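The Skavton garment steamer was assessed over 30 days in the finishing room, where it replaced an older upright unit. It reaches working heat quickly and has 2 settings. The lower one was sufficient for cotton tops and light knitwear. Linen required the higher setting and several passes.
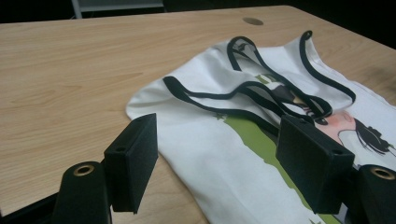 Anisa Lumbantobing disagreed on the matter of trim, writing that the head is too wide for narrow binding and leaves necklines rippled unless the fabric is held taut by hand. Her point is accepted, and the rating for detail work has been lowered.

The tank holds 500 milliliters and must be filled at the sink – the opening is too small for a pitcher. Replacement hoses are sold only through Sollport. Recommended for general use, with reservations for tailored garments.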